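Brando (produce handling cell)

Brando is a robot cell in Truddale used for moving fruit and vegetables between display crates and shopping baskets. It consists of one humanoid robot with jointed hands, a set of wooden produce displays, the baskets it fills and empties, and the power, cabling and tables that serve them. The cell was set up by Sowah, an engineering firm with a workshop in Kutport, and is looked after by a small team under Beatrice Mrema.

The name is used both for the robot and for the whole cell. In the service log the robot is entered as "Brando unit" and everything around it as "Brando floor". This article covers the way the cell is laid out, made ready, maintained and repaired.

Layout

The cell is built round the displays. These are wooden crates with slatted faces, held on shelves in an upper and a lower tier and tilted so that the contents can be reached from the front. The wood is left unfinished. Painted crates were tried in the first weeks and given up after the paint chipped on to the stock and marked the fingertips of the hands.

Shopping baskets stand on the floor in front of the displays, within reach of the arms. They are blue plastic with openings in the sides. A finger can catch in an opening, and the setting-up sheet therefore asks for the basket to be placed with its handle folded down and its long side parallel to the shelf.

Power and signal cables run across the floor. Tables for tools and spare leads stand to the side of the shelves. The position of each shelf foot is marked with tape, and the distance from the tape to the robot's standing point is measured again whenever a shelf has been moved for cleaning.

Stock

Crates are filled by hand before a run. Root vegetables, onions and squashes are used most, as they keep their shape for longest under repeated handling. Leafy vegetables are changed more often. Napa cabbage has a place of its own in the stock list: it is long, heavy at one end and soft at the other, and a grip that is slightly off centre will let it swing. It is used as the check item after any work on a hand or wrist.

A crate may be left with a single item in it or none. The log records which crates were filled and with what, but the way the items are heaped is left to the person filling them. An early rule that each pile should be levelled off was dropped at Sowah's request.

Starting up

The start-up procedure is carried out by 2 people, one at the robot and one at the controls. It follows a fixed order.

Before power is switched on, the person at the robot looks along both arms for loose screws and for any lead that has come out of its clip. The wrist is given the most attention. A thin cable leaves the side of the wrist joint, hangs in a short loop and rejoins the arm. The loop has to be slack enough for the wrist to turn fully in both directions and short enough to stay clear of the crate fronts. If it has crept, it is eased back through the clip by hand.

With power on, the arms are raised one after the other and the fingers opened and closed. The left arm goes first. Each hand is then held with the fingers pointing upward in front of a crate so that the thumb can be seen from the side. A thumb that rests too far in will not clear the larger items, and its zero point has to be reset at the controls.

The left hand raised in front of the crates, with the wrist joint and its cable loop below it.

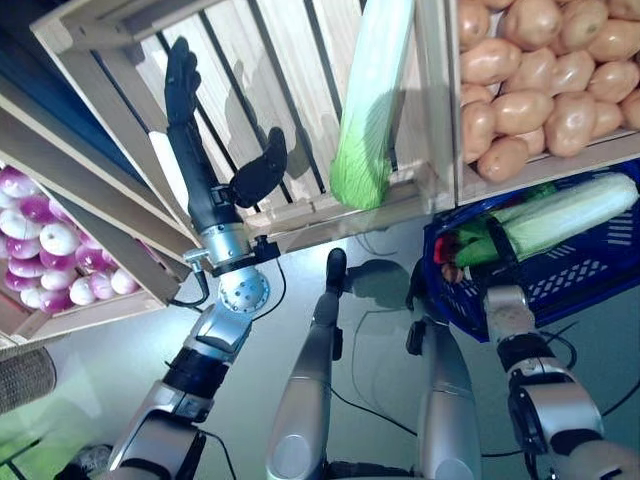 Hands and fingers

The hands are the part of the cell that takes most of the wear, and most of the service time goes on them. They are black, with jointed fingers and a separate thumb, and are fitted to silver arms by a wrist joint with a clamp. A hand can be taken off by undoing the clamp, drawing the connector straight out and supporting the hand from below as it comes free. The connector must not be twisted. Two of the three connector failures in the log were put down to a hand being turned while it was still plugged in.

Finger surfaces are wiped at the end of each session with a barely damp cloth, working from the tip towards the joint. Soil from potatoes and carrots collects in the seams and is lifted out with a soft brush. Solvents are not used. Dust that settles on a dark finger between sessions does little harm by itself, though it should be cleared before a grip test as it lowers the friction enough to spoil the reading.

Each hinge is moved by hand with the power off. It should travel smoothly to its stop and show no sideways play. A finger that fails is marked with white tape and changed as a complete part, as the joints are not opened on site. Faulty fingers go back to Kutport and are logged there under the number of the hand they came from.

Thin sheet test

Crates and baskets test the hands on bulky items. A second test uses thin material, which shows up faults that a cabbage or an onion would hide. A piece of fabric or thin plastic is placed in the grip and left hanging, and the view from the wrist camera is checked for slip at the edges. A bright green sheet is normally chosen so that it stands out against the black parts of the gripper.

The person running the test looks first at the tip of the finger, then at the line where the sheet folds over the contact surface. Creases that run evenly away from the grip are accepted. A fold that gathers at one side suggests that the finger is closing at an angle, and the mounting screws are then checked for torque. The segmented pad is inspected at the same time for blocks that have lifted or closed up against their neighbours; light should pass through the gaps between them.

The test is done near a window where possible. Room lighting alone gave too little contrast in the gaps, and readings taken under it were not consistent from one person to the next.

A green sheet in the wrist camera view, with the finger at left and the segmented pad behind.

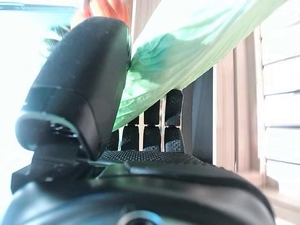
Servicing intervals

Servicing follows running time and the count of completed picks. Wiping down and the cable check belong to every session. The wrist clamps are checked for tightness after each 120 hours of running, together with the screws on the outer arm covers. Many of these screws sit in small open holes along the silver segments, and a torque driver with a long shaft is needed to reach those nearest the elbow.

A full service takes a day and is done with the arms supported on padded stands. It includes a change of finger pads, a check of the arm joints for noise, and a new set of reference positions for every crate. The most recent full service was completed on August 20, 2026, when the pick counter stood at 2,868 since the one before.

The counter is read from the controls and copied into the log by hand. It counts a pick when an item has been lifted from a crate and released in a basket, or the reverse. Drops are entered separately. Passing an item from one hand to the other does not add to the count.

Two-handed work

Two-handed moves were added to the cell in June. In these one hand takes hold of the item while the other approaches with its fingers open, to steady it or take it over. They place extra demands on the setting of the arms, as an error too small to matter for a single hand can bring the hands together at the wrong height.

The setting is made with a napa cabbage held upright in the left hand. The right hand is brought towards its lower part at reduced speed and stopped short, and the gap is judged by eye from the front and from the side. Adjustments are made to the right arm only. The left arm is taken as the reference throughout the cell.

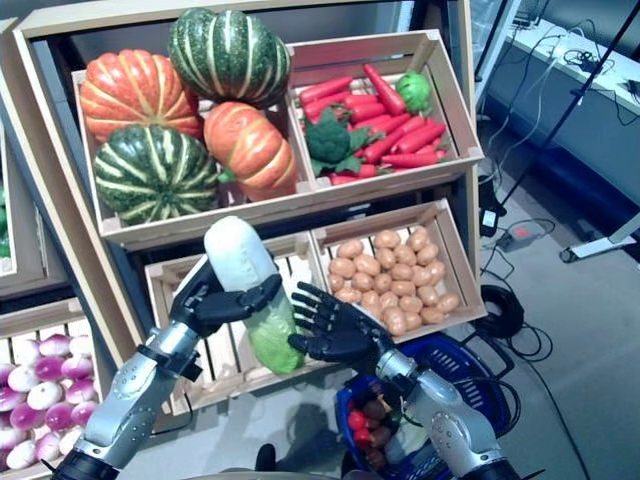

If the gap cannot be brought within limits after three attempts, the wrist of the right arm is taken off and refitted. The usual cause is a clamp that was tightened with the joint under load. Worn finger pads can give the same result, and Mrema's notes advise changing the pads first on any hand that is past the middle of its service period.

Common faults

Slow closing of a single finger is the fault most often entered in the log. It is treated by cleaning the hinge and resetting the zero point, and if it returns within the same session the finger is changed.

Loss of signal from a hand is traced from the wrist back along the arm. The connector is inspected first, then the loop of cable beside it, then the leads on the floor. Floor cables are replaced whole and are never joined.

Missed picks at one crate, with the others unaffected, nearly always mean that the shelf has shifted. The shelf is moved back to its tape marks and the reference position for that crate is taken again. When every crate on a shelf is missed by the same amount, the robot's own standing point is measured.

Bruised stock is reported to the person at the controls, who lowers the grip force for that item in the stock list. The figures for tomatoes and broccoli have been lowered twice.

Spares

The cell keeps 2 complete hands, one left and one right, in a lidded case on the tool shelf. With them are finger pads, wrist clamps, connector covers and a roll of the tape used for marking the floor. Arm covers and actuator housings are held by Sowah in Kutport and ordered by part number. Crates are repaired on site with slats cut to length from ordinary pine board.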